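The Open Day at Wolde

A story

Ebise Asfaw had the coach tickets in her coat and her mother's sandwiches in a bread bag, and they were still twenty minutes late because Rafferty Begay had gone back for his glasses. He was her lodger, and he was coming for the lunch.

The firm was called Droltow. It had taken over the old seed warehouse at Wolde, and on 8 April 2018 it opened the doors to anybody who had ever worked for the laundry in Vaden. There had been a letter. It said the laundry would be trying out a new sorting machine in October, and that staff past and present might like to see it.

Ebise had worked at the laundry for 31 years. She had started on the mangles and finished on the sorting table, and she had opinions about sorting.

A young woman with a lanyard met them at the side door. Her name was Feven Shiferaw and she shook hands with both of them.

"You're the last two," she said. "They've started, but you haven't missed much. It's slow to watch, I'm afraid."

She led them down a corridor that smelled of new carpet. Rafferty asked about lunch and she told him half past twelve.

The demonstration room was warm and full of people Ebise half knew. Fasil Birhane from the van bay was there with his grandson. He lifted a hand and pointed at the big screen on the wall, as though she might not find it by herself.
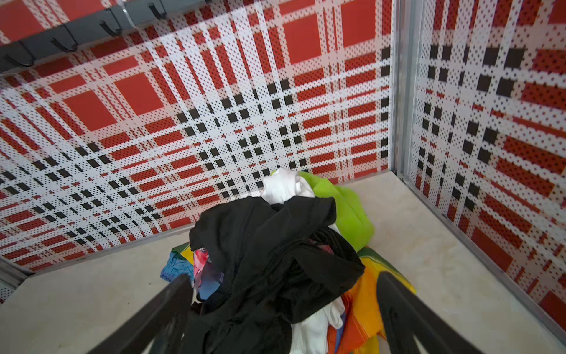

"What's it doing?" Rafferty said.

"Picking things up," said Fasil. "It's meant to take one thing at a time."

"And does it?"

"I only got here ten minutes before you."

Ebise moved to where she could see past the heads. She did what she had always done with a new load, which was to look for the trouble. Black with white was trouble. Anything orange was trouble, in her experience, until it had been through a few washes. She would have had the black out first and put it well away from everything else.

"Who chose the walls?" she asked Feven. They were red, white and black, a great loud tartan.

"Fulgencio did. You can ask him about it. He likes being asked."

Fulgencio Pastor turned out to be the man sitting on a stool by the door with a clipboard on his knee. He was older than Ebise had expected, nearly her own age. He wore a cardigan with a darn at the elbow, and the darn was a good one.

"I'm told you were on the table at Vaden," he said.

"I was."

"Then I'd like to know what you think. Please don't be polite. Everyone's been polite since nine o'clock."

So she told him. She said a heap was never just a heap. There was always one piece holding the rest down, and if you took hold of the wrong one you had the whole lot in your arms. She said you went in from the side with a flat hand, and you felt for an edge. With a thin fabric you never pulled from the middle.

He wrote it down. She hadn't expected that, and she slowed up a bit so that he could keep pace.

"How did you feel for the edge?" he said. "With your fingertips?"

"With the side of the thumb."

He looked at his own thumb and then wrote that down as well.

Fasil's grandson wanted to know if the machine had a name. Feven said the software was called Lorkix, but the machine was only called the machine. The boy thought this was a poor effort and said so.

They watched for a while longer. Somebody at the back began talking about the fire in the drying room, and somebody else said it hadn't been a fire, only smoke. Ebise had been there and it had been a fire. She let it go by. She was looking at a big printed scarf, blue at one side and going through orange to yellow, and thinking that it wanted a cool wash and no spin.

"I had a customer with one like that," she said to Rafferty. "Room 724 at the Grand. She sent it down every week and it was never dirty."

"Why did she send it, then?"

"I think she liked it coming back folded."

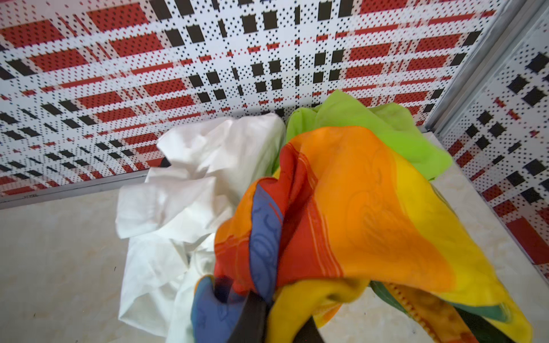
After Lunch

Lunch was soup and rolls, with a tray of little cakes that Rafferty went back to 2 times. Ebise ate her mother's sandwiches, as she'd have been asked about them otherwise.

Fulgencio Pastor brought his bowl over and sat across from her. He said there was a bit of paid work going, a day here and there until October, for someone who knew cloth. It would mean sitting with Feven and saying which piece she would take and where she would take hold of it.

"I'm retired," said Ebise.

"So was I," he said.

She asked what it paid and he told her. She asked about the coach fare and he said he would have to find out - he thought it could be done.

"I'd want a proper chair," she said. "That stool's no good to anyone."

When the others went back in, she went too, and this time she stood at the front. Feven made room for her.

"Go on, then," Feven said. "Which one first?"

"The black," said Ebise. "From the top, on the right. And take your time with it."

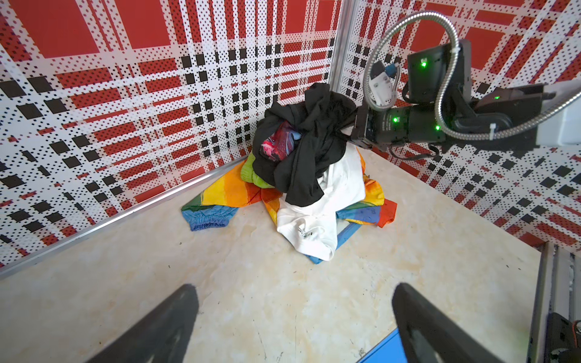

The black one first, at Wolde.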